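# Open day report: the Jernham simulation demonstration

Visit date: 2023-05-30. Site: Jernham automation building, Nelomcombe.

## 1. Purpose

Our project group attended the open day to compare simulated handling work with the physical exercises we did in January. The report covers the second demonstration only. The first was a talk on safety fencing and is dealt with in a separate note.

## 2. Set-up

The demonstration ran on a package called Niven, which models an arm, a gripper and a table of loose objects inside a furnished room. Visitors followed the task on a wall screen with a choice of views. One view looks out between the gripper fingers, and the operator used it for most of the explanation.

The host stated that Niven had been run through 1000 trials before the open day, with object positions altered between trials. Of these, 292 were set aside for checking by hand. We were not shown the records -- the figures are given as we heard them.

## 3. Close work

Transparent objects were discussed at some length. A clear part lets the colours of its label through, and its outline is harder to separate from whatever lies behind it. The lettering "TOMA" can be read on both discs, which helps a person more than it helps a simple edge detector.
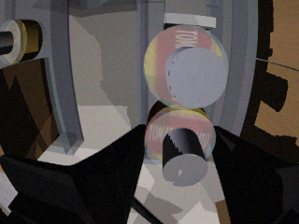 *Figure 1. View between the gripper fingers, with two transparent discs.*

The shading is flat and the edges between colours are hard. We think this limits what can be learned about glare and reflections on real plastic. The operator agreed in part, and said the package was meant for testing reach and approach.

## 4. The wider work area

For planning a movement, the side view was more useful. The arm comes over from the right and the gripper points straight down among the objects, so a low sideways move would have to allow for the boxes and blocks near it. An upright panel hides the base of the arm from this side. Clearance at the base therefore has to be checked from another view.

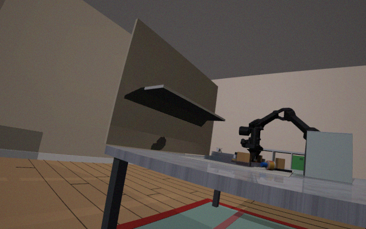

Bikton asked whether the trials had been repeated with a slower arm, as a result at one speed says little about the others. The operator replied that 50 had been, at 5 speed settings, and that the results were not ready to share.

## 5. Points for our own project

- Log the view used for each check.
- Include at least one clear object in the test set.
- Ask Jernham for the speed results -- still outstanding.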